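Le deuxième bras

Le carton de Prarkis était arrivé avec une semaine de retard. Je l'ai posé dans l'entrée et je n'y ai pas touché avant le soir. Le premier bras fonctionnait depuis le printemps. Il savait fermer sa pince, la rouvrir et revenir à sa position de repos. Pour plier une serviette, il en fallait deux.

J'avais compté large : 1332 euros pour les pièces, le reste pour les câbles. Au bout du compte, la facture disait 1654. Ma sœur a regardé le papier, puis moi, et elle est retournée dans la cuisine.

Le montage a pris neuf soirs. Les segments s'emboîtaient bien, les vis moins. La notice de Stivow en annonçait 60, toutes de la même longueur, et le sachet en contenait de deux sortes. J'ai fait le tri sur une assiette. Le sixième soir, j'ai monté le coude à l'envers et il a fallu tout reprendre depuis l'épaule.

Mon père passait de temps en temps. Il avait travaillé à l'usine Bistley, à Bayram, devant une presse qui s'arrêtait quand on ouvrait la grille. Il m'a demandé où était la grille. J'ai répondu que ces moteurs-là n'étaient pas bien forts. Il a dit que la presse non plus, au début, n'avait pas l'air bien forte. Le lendemain, j'ai installé un bouton d'arrêt à portée de main.

En août, j'ai branché les deux bras ensemble pour la première fois. Le gauche a levé la tête. Le droit a attendu, puis il a fait la même chose avec un léger retard. J'ai cherché dans le programme et trouvé une pause de 40 millisecondes que j'avais écrite moi-même, des mois plus tôt, pour une raison oubliée. Je l'ai supprimée. Ils se sont levés en même temps.

Mon père était assis derrière moi. Il n'a rien dit pendant trois essais. Au quatrième, il est allé chercher une serviette dans la salle de bains et me l'a tendue. J'ai expliqué que c'était trop tôt, que les pinces n'étaient pas réglées, qu'il restait l'étalonnage à faire. Il a gardé la serviette sur les genoux.

Vers minuit, il s'est endormi sur sa chaise. J'ai baissé la vitesse de moitié et relancé le programme, le pouce sur le bouton. Les moteurs faisaient moins de bruit que le réfrigérateur. J'ai pris un coin de la serviette et j'ai tiré doucement pour ne pas le réveiller.
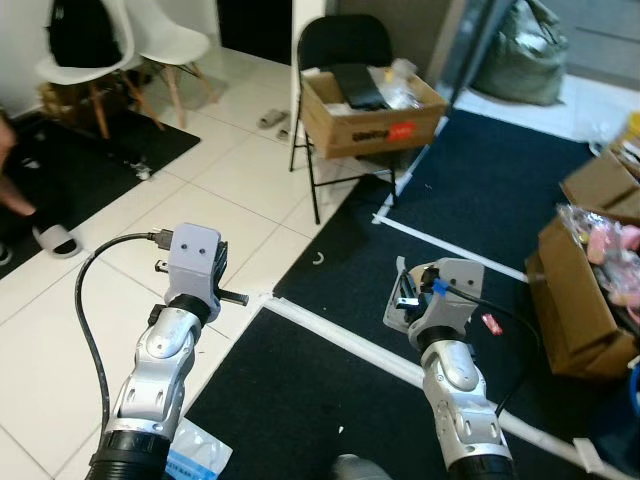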